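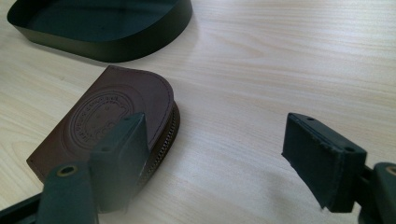 The pouch on the table, next to the tray it normally lives in.

Household > Care and repair > Leather goods

Stiff zip on a leather pouch, curved section only

I have a brown leather pouch, flat, one end rounded, with a dark metal zip that follows the curve. There is a round embossed emblem on the top face. The zip runs freely on the straight part and binds on the bend. I bought it in October and it has been stiff from the start. I would like to free the zip without marking the leather or flattening the emblem. Is wax suitable, and how much? The maker is a small firm called Dobre and they have not replied.

Posted by Eda_740, August 2025
19 comments

Liviu Pop
Wax is suitable. Use a plain white candle or a block of beeswax and keep it off the leather.

Close the zip fully. Brush the teeth with a dry toothbrush, working along the curve and then across it. Draw the edge of the wax over the teeth on the outside, open the zip, and do the same to each row separately. Run the slider end to end ten times and wipe off what collects on it.

On a bend the outer row is stretched and the inner row is crowded, so the slider has to be pulled along the line of the curve. Most people pull straight towards themselves — this drags one side of the slider against the tape and feels like a dirty zip. Hold the leather flat just behind the slider with your other hand.

Do not use oil. It creeps into the stitching and leaves a dark line. Conditioner will not help the zip either, and too much of it softens embossing. If you do condition the leather, use a thin coat and go round the emblem.

Suva136
Graphite pencil works as well. Soft grade, rub on teeth, done. It does come off on your fingers and on pale linings.

rikora
I had one like this and just kept using it. Took a few months. Might be worth looking for a loose thread caught in the tape before you put anything on it, mine had one right where the bend starts.

300 shares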